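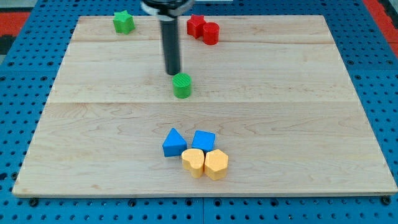

Journal > Wood and Housing > Papers > Section 3

Search this site Enter keyword Go

Sep 6, 2018 Zeeshan Minhas and Zarmeena Sethi

3. Plank width and seasonal movement

Wood takes up water from damp air and gives it back in dry air, and its size changes as it does so. The change along the grain is small enough to ignore in household goods. Across the grain it is larger, and a wide plank moves more than a narrow one cut the same way from the same tree. A maker who builds a flat surface from planks of unequal width should therefore expect unequal movement. The maple board in Figure 1 is a case of this kind: it is made of three wide planks, and the one nearest the viewer is the widest. The joints show as thin seams, and the grain is faint and wavy with a few darker streaks. On a surface this light, a gap at a seam would be easy to notice, and owners tend to report such gaps sooner than they would on dark wood.

Figure 1. Light maple board with two seams visible.

We asked 70 households in Sandhu and Zelthorpe to keep a maple panel indoors through one heating season. The panels came from a single workshop, Plistine, and were sanded but left without a finish. Each household received a simple gauge and a card on which to write the width of the panel at each of three marked points. Readings were taken every 12 days. Homes with a wood stove and homes with central heating were both included, but we did not try to balance the two groups.

The cards gave 2676 usable readings. Most panels were at their narrowest in February, when the indoor air was driest, and had recovered most of their width by the last reading. Panels kept in kitchens changed less than panels kept in living rooms – cooking steam is the likely cause, although we did not measure it. Cupping was harder to judge. Several households wrote "bent" or "a bit curved" on the card without giving a figure, and we left those remarks out of the tables.

Two limits should be stated. The gauges were cheap, and a reading depends on how hard the person presses. We checked a set of them against the Zirkeck bench caliper and found small differences between users, which we treat as noise. Also, the workshop did not record which part of the log each plank came from. Flat-sawn and quarter-sawn planks move by different amounts, and a panel can hold both. The effect of the cut is taken up in Section 4, using end-grain photographs of the same panels.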